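Folding a chunky knit

4. Lay your jumper out on the bed and smooth it with your palms - I always use the bed for the bulky ones!

5. Bring the sleeves in. Hold them by the ribbed part, never by a loose stitch. 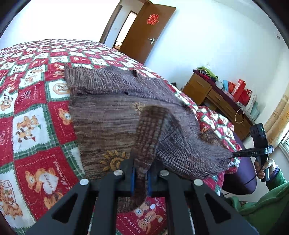
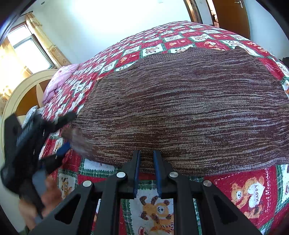

Photos: Svenja Tanner / Jotport

6. Fold up from the hem (twice if your drawer is shallow) and pop it in.

Note: go gently round any knitted flowers or other trimmings, they do snag.

Caution: please don't hang heavy knits. I ruined a lovely one that way in March.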